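Refinishing the kitchen table: oil or water based poly?
Home & Garden > Furniture

dllanos
So I finally cleared everything off the table we eat at and I am standing here at 6 in the morning wondering why I ever thought I'd do this myself. Backstory, my aunt gave it to us when she moved to Tamayo and it has been through three kids, one divorce and a LOT of spaghetti. The old finish is going sticky by my son's chair (if you lean your arm on it in summer you have to peel yourself off). I want to keep it pale. That's the whole point for me, I love a light table, my sister has this one and I am jealous every time I sit down at it.
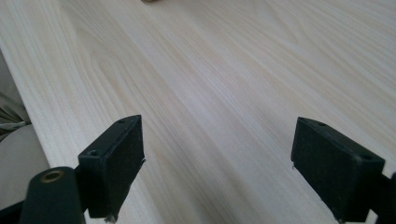 Mine was never that pale to start with, it's maple and it's gone kind of orange, like weak tea. The guy at the paint counter told me oil based poly, two coats, done. My sister says oil will just make it orange again by next year. Who's right? I've got until the end of September before the in-laws come.

stellab
Your sister. Oil based ambers, it does it in the can practically. Water based stays clear. I did a maple desk with it and it still looks the same as the day I finished.

Rigo_A
I'm gonna disagree a little. Water based is fine on a desk. On a table where kids eat every day, I've had it go cloudy under hot plates, twice. Oil takes abuse. I'd live with a bit of yellow.

stellab
Which brand though? The cheap stuff clouds, sure. And how long did you wait before you put plates on it? It says dry in two hours and people think that means cured. It needs weeks.

Rigo_A
Four days maybe. OK, fair. But who can keep a family off their kitchen table for weeks?

dllanos
Not me lol. We'd be eating on the back steps.

First question before any of that, how do I get the sticky stuff off? I tried sanding a corner with 104... no sorry, 100 grit, typing before coffee, and it just gummed up the paper in like a minute. Went through four sheets and got a spot the size of a cookie.

pusp.halim
Don't sand it yet!! Wash it first. Gummy by a chair is nearly always skin oil and old soap worked into the finish. Dish soap, warm water, then mineral spirits on a rag, windows open. If it's still soft after that, stripper and a plastic scraper (metal will gouge maple no matter how careful you think you are). Sand last, 120 then 180, and stop there or the finish won't grab.

Also put your hardware and rags and everything in something with a lid, and the spirits rags go outside flat to dry, not in a pile. Please don't skip that one. I keep all my scrapers and little pots together now, after I lost half a set of table screws down a floor vent and spent $103 on a new leg bracket because it only came as a kit.
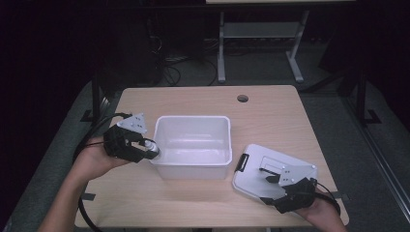 Yeison here, lurker mostly. Has anybody brought up hardwax oil? I put it on our table two years ago and I can fix one bad spot without redoing the whole top. There's a white tinted kind that keeps light wood from going yellow. You rub it on, wait, rub it off. Not cheap, mine came to $191 for the table and a bench, but I'd do it again.

Rigo_A
Tomato sauce though?

yeisonb
Wipe it up in the first ten minutes and you're OK. Leave it overnight and you'll have a ring, I've got one. It sands out.

stellab
Water based still. Just saying.

dllanos
Update, the soap and spirits took off so much brown I'm embarrassed for my whole family. It's not even sticky now except right at the edge. Going to try a strip of the tinted oil and a strip of the water based on the underside and see which one I like. Does the underside need sanding too or can I just go for it?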